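Keeping Rice and Lentils Through the Damp Months

Dry goods go wrong slowly, so the trouble is usually well along before you smell it. These are the habits we have settled into in our kitchen over the years, after losing a whole sack of red lentils to weevils one January.

Buying

Buy what you will eat in two months. The big sacks are cheaper by the pound, but if the last third gets thrown out the saving is gone. We buy rice in the large size and everything else small. At the Trurard market the loose bins are fine if the shop is busy. Run your hand through and look at your palm afterward. A little pale dust is normal for lentils. Webbing or clumps mean leave it alone.

Check the seams on packaged flour before you put it in the cart. A pinhole is enough to let insects in.

The first few days

Freeze flour, semolina and small lentils as soon as you get home. Four days in a cold freezer will deal with most eggs that came in with the bag. Wrap the bag in a second one first. When it comes out, leave it closed on the counter until it reaches room temperature all the way through. If you open it cold, water settles on the grain and you have made a new problem. A five-pound bag of flour needs the better part of a day.

Whole spices do not need freezing. Cumin and mustard seeds keep well enough in the cupboard if the lids are tight.

Jars and tins

Glass with a rubber ring is best for lentils and beans. Wash the ring by itself, as old flour collects under it. Tins are good for rice if you line the lid with a round of parchment. Plastic tubs hold smells, so keep one tub for one thing and don't move turmeric to sugar, however well you scrub it.

Dry everything overnight after washing. A towel-dried jar still has water in the thread of the lid. We turn ours upside down on a rack and then right side up for another few hours before filling.

Fill jars nearly to the top. For small amounts, use small jars. 400 grams of split peas fits a medium jam jar with room for a spoon.

Labels

Masking tape and a pencil. Write what it is and the month you filled it. Pencil does not smear when your hands are wet. Put the tape on the side and not on the lid, or sooner or later two lids get swapped -- this is how we once made a pudding with rice flour that was supposed to be cornstarch.

Don't top up a half-full jar. Pour the old grain out, wash and dry the jar, put the new in first and the old on top.

Where to keep it

Away from the stove and away from the sink. The cupboard over the stove is the warmest place in most kitchens, and it is where nearly everyone keeps the spices. An inside wall is better than an outside one. If your pantry floor is concrete, raise the sacks on a board.

Bay leaves in the rice are an old custom. We still put them in, though I could not say they do much -- a tight lid matters more.

If you find insects

Take everything off the shelf, including the sealed things. Throw out what is moving. Vacuum the shelf, the corners and the screw holes, then wipe with hot soapy water and leave the doors open until it is dry. Look under shelf paper. Freeze anything you plan to keep, and check it again after two weeks.

Packets that are still open and in daily use are a separate matter. Fold the top down twice, clip it, and stand the packets upright together in something you can lift out in one go when you wipe the shelf. A rectangular wicker basket with sloping sides does this well, and the open top lets you see at a glance what needs using up. Allow for the sides narrowing toward the base, and measure your packets against the floor of the basket before you decide how many will fit. Flour dust works its way into a braided weave, so shake the basket out over the trash and brush along the rolled rim before the packets go back in.

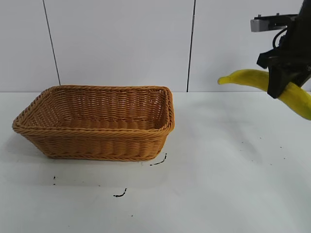
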